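What an open day should show
By Coralie Ngata
Monday, June 12, 2023
7 min read

I went to the open day at Kerslake because my brother-in-law had a spare pass and I had a free morning. I used to run the supply room for a chain of small hotels, and for years people have been telling me that robots would soon do that kind of work. I wanted to see how soon.

The part I stayed longest for was the household goods table, where the camera sits at the robot's wrist, close to whatever it is dealing with.

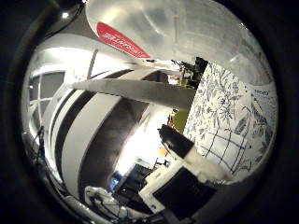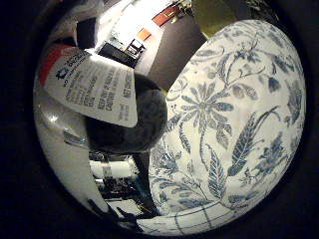
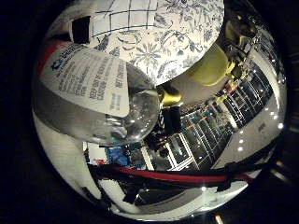

I have been to trade shows where a machine picks up the same block and puts it in the same tray all day. It looks good. The block is the right size, the tray is bolted down, and the visitor goes home believing something that isn't so. Kerslake did not do that, and I think more places should follow them.

Sverre Eklund ran the morning session. He is an engineer, he speaks slowly, and he did not have a script that I could see. Before starting he wrote the number 60 on a whiteboard and said that was how many tries we would watch. Every try would go on the board, good or bad. Then he started, and for a while very little happened. The arm moved in, stopped, backed up and moved in again. A man next to me asked if it was broken. Eklund said no, this was the normal speed.

By the end the board showed 18 misses. He left them up there through lunch.

I have thought about that board a good deal. A company called Botis held an open day last July, and I went to that one too. They had music and a countdown clock. The arm did its job four times without a fault, and then we were all moved along to the coffee. I asked the young man at the desk how often it failed. He said failure rates depended on the use case. I'm sure they do. I was asking about the case in front of me.

My view is simple. If you invite the public in to see a robot work, you owe them the misses. People are going to make decisions based on what they see. Some of them own laundries or storerooms or nursing homes. Some of them work in those places and want to know if they should be looking for another job. A perfect five minutes tells them nothing they can use.

There is a case against this, and I heard it at lunch from Brodie Stubbs, who sells shelving systems and has sat through far more of these events than I have. He said the public can't read a failure. Show a crowd a robot dropping a thing and they will laugh, film it, and put it online, and that clip will be the only part anyone remembers. He said an engineer looks at 18 misses and sees a decent start. A hotel owner sees a machine that doesn't work.

He has a point about the clip. I still think he sells the hotel owner short. I trained new people for years, and I never expected a first week without mistakes. What I wanted to know was what kind of mistakes. Did they put things back in the wrong place, or did they put them back broken? Did they ask when they weren't sure? Anybody who has managed a room full of supplies can look at a list of misses and tell you which ones matter.

And they were not all the same at Kerslake. Eklund sorted them with the group. Most were what he called timid misses: the hand stopped short and tried again until the time limit ran out. A few were bad grips, where it had hold of the wrong part. One he could not explain, and he said so. I would hire a timid beginner. I would want to hear more about the bad grips.

The choice of goods matters too. Rigid boxes are easy, and a warehouse full of rigid boxes may well be run by machines before I am much older. My old supply room was not like that. It had things that sagged, things that rolled, and things with warnings printed on the side that you did not want squeezed. An open day ought to use the goods that people really have, set down close together the way people set them down. When everything is spaced out in a neat row, somebody has already done half the work by hand.

I also want to say something about cost, because it was the one place where Kerslake fell down. There was a sheet on the way out from Mellia, the firm that supplies the software, and it said a trial would run 100 days. It did not say what happens on day 101, or who comes out when the arm stops on a Sunday night. I asked at the door and was given a card. I have written to the address on the card and have not had an answer yet.

That is the same habit as the countdown clock, only on paper. The misses are on the board, fine. Put the bills on the board as well. If a technician had to come in twice last month, say twice. If the hand needs new fingertips every so often, tell us how often and what they cost.

The other thing I would change is the distance. We stood behind a rope and most of what we saw was the back of the arm. The wrist camera was far more useful, since the arm itself blocked the goods from where we were standing. It bends everything and takes some getting used to. Once I had the hang of it, I could follow what the hand was up against, and so could the two teenagers in front of me, who got there faster than I did. I would give every visitor that view from the start, with a person beside the screen to talk them through it.

I don't know if a robot will be doing my old job in five years or in 20. I came away thinking it was further off than Botis would like me to believe — and closer than I had believed myself on the drive over. I got that from a slow morning and a whiteboard. Kerslake has another open day in July. Go to that one, stand near the front, and ask about the service calls.

3 comments

Florencio Pacheco
I was in the afternoon group and they kept a board for us too. Ours had more misses than yours. What I noticed was how many people left before the halfway mark. You can put the honest numbers up, but you can't make anybody stay and read them.

Anahera Pearce
I clean for a living and I agree about the goods. Whenever I see one of these things on the news it is picking up a cup from an empty table. Come and see the cupboard under my sink.

gresent_reader541
Not fair on Botis. Their demo was for families and school groups, and it was advertised that way. There was a technical session the next day where they took questions on failure rates for over an hour. The author could have gone to that one.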